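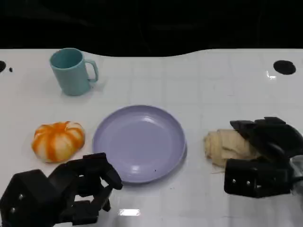 Programs > Table Skills > Reports to Funders

About Programs Reports Partners Contact

Last updated: 24 October 2022

Table Skills at Saltetti House: Progress Report to the Kalogeropoulos Fund

Prepared by Chaminda Ekanayake, Program Manager
Reviewed by Mohit Ahuja, Director of Day Services

1. Period covered

The report covers the period from the release of the first payment in April to the present. It should be read with the work plan attached to the original award letter. Spending is within the approved budget lines, and no change to the end date is requested.

2. Purpose of the grant

The grant supports practice sessions in setting and clearing a table for adults who are returning to independent living. Participants work with a small set of tableware and food-shaped objects on a plain white surface. Each session follows a written task card. A typical card asks the participant to place a plate in front of the seat, stand a mug where the handle can be reached, and move anything that is not needed for the meal to the side.

3. Activities to date

Sessions have been held at the Plesiritz Street site as planned. In the period, 71 participants enrolled and 313 sessions were delivered. Attendance was lower than expected in the first weeks, while transportation arrangements were being settled, and has been steady from then on.

The task cards have been revised once. The first version named objects by position only ("the item at the back"), and staff noted that participants hesitated over it. The current version names objects by color and kind, for example "the teal mug" or "the purple plate." Instructions are shorter as a result, and most cards now fit on one side.

4. Tableware and objects

The working set was chosen so that no two pieces on the table share both a shape and a color. The teal mug and the lavender plate are used in nearly every card. The mug has a loop handle, which allows staff to vary the task by asking for the handle to be turned left or right. The plate has a raised rim and can be picked up from either side.

The striped pumpkin, in orange and white, was added at the request of session leaders. It serves as the item to be set aside, and it has also proved useful for practice in lifting a rounded object with no handle. Participants have asked for it to be kept in the set.

The white surface has been retained. A patterned cloth was tried at Plesiritz Street and withdrawn after two sessions, as several participants found the edge of the plate hard to pick out against it.

5. Expenditure

Spending on tableware, objects and printed cards in the period was $2,313. Purchases were made through Cutudau Supply under the existing account. Staff time is reported separately in the quarterly statement. The line for replacement items has not yet been used — the amount is carried forward.

6. Issues arising

(a) Storage. The set is kept in a shared closet, and on two occasions a session began late while pieces were located. A labeled bin has been ordered.

(b) Record sheets. Completion of the sheets has been uneven between session leaders. Mr. Ahuja has issued a one-page guide, and sheets are now checked at the end of each week.

(c) Clearing tasks. Participants generally complete setting tasks with less prompting than clearing tasks. The order in which the cards are introduced is under review, and a revised order will be shared with the Fund before it is adopted.

7. Plans for the next period

The program will add 3 cards for setting two places at one table, using a second plate and mug in different colors from the present ones. Family members will be invited to observe a session on request. Participants who have completed the full sequence will be offered a follow-up session in their own kitchen, subject to staff availability.

The Fund is asked to confirm that home follow-up visits may be charged to the existing travel line. Questions on the record sheets or the expenditure figure should be directed to Mr. Ekanayake at the Saltetti House office.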